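Robots and Machines | Ages 9 to 12

How does a robot learn to take a computer apart?

Old computers are full of parts that can be used again. Someone has to get those parts out first. People are good at this work, but it is slow, and there are a lot of old computers. A research group at the Dolholm lab wants to know if a robot can help.

Their project is called Stirska. It is led by Tekle Chala and Shufen Fu. The question they asked is a narrow one: can a robot learn to remove a part by studying how people do it?

Learning from demonstrations

A washing machine follows fixed steps. It fills, turns, drains and spins in the same order every time. A robot taking apart computers can't work that way. One cable may lie across a part in the first computer and behind it in the next. A fixed list of steps would fail.

The Stirska group used a different method, called learning from demonstrations. A demonstration is one complete try at a job, guided by a person. The robot records two things during each try:

– what its camera sees
– how its arm and gripper move

A computer program then compares the two. It looks for links between the picture and the movement. If the bracket is on the left, the arm moves left. If a cable is in the way, the arm goes over it. No person types these rules in. The program works them out from the recordings, many times over, making small changes until its guesses are close to what the person did. This stage is called training.

How many tries are enough?

The group recorded 600 demonstrations. Tsegereda Abdella planned them so that no two were quite the same. The computer was turned a little, the lamp was moved, or the cables were pushed to a new spot. This matters. A robot that has only practiced with one layout can learn that layout and very little else.

Then came the test. The robot had to work alone on computers set up in ways it had not met in training. It made 229 tries and removed the part in 173 of them. Divide 173 by 229 and you get a little more than 0.75, so the robot did the job in just over three tries out of four.

Where the camera goes

Many robots have a camera on a stand. The group put theirs on the arm, close to the gripper. A camera there moves with the arm, so the view gets closer as the gripper gets closer. It also has a drawback – the camera sees only what the gripper is pointed at.

In this view from the arm, the gripper is holding a blue plastic hard drive bracket at the bottom. The green board with DELL printed on it is the motherboard, which links the other parts together. The gray box in the upper right is the power supply.
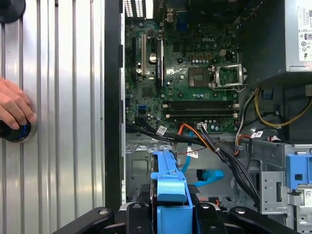

Why cables are hard

A metal case keeps its shape. A cable bends, and it can bend in more ways than anyone could list. When the arm brushes against one, the cable moves, and what the camera saw a moment ago is out of date.

Tiruwork Gashaw sorted the failed tries by cause. Cables were the largest group. The next largest was a poor grip, where the fingers closed too high or too low and the part slipped. In a few tries the arm stopped and did not start again.

What the result does and does not show

The test shows that the method can work for one kind of job. It does not show that the robot can take apart a whole computer, or a phone, or a toaster. Each of those would need its own demonstrations.

The group's next plan is to record 1,000 more, with extra practice around cables. Recording starts in July.

Words to know

Gripper: the part of a robot that holds things.
Demonstration: one complete try at a job, guided by a person.
Training: the stage when a program learns from recordings.
Motherboard: the main circuit board of a computer.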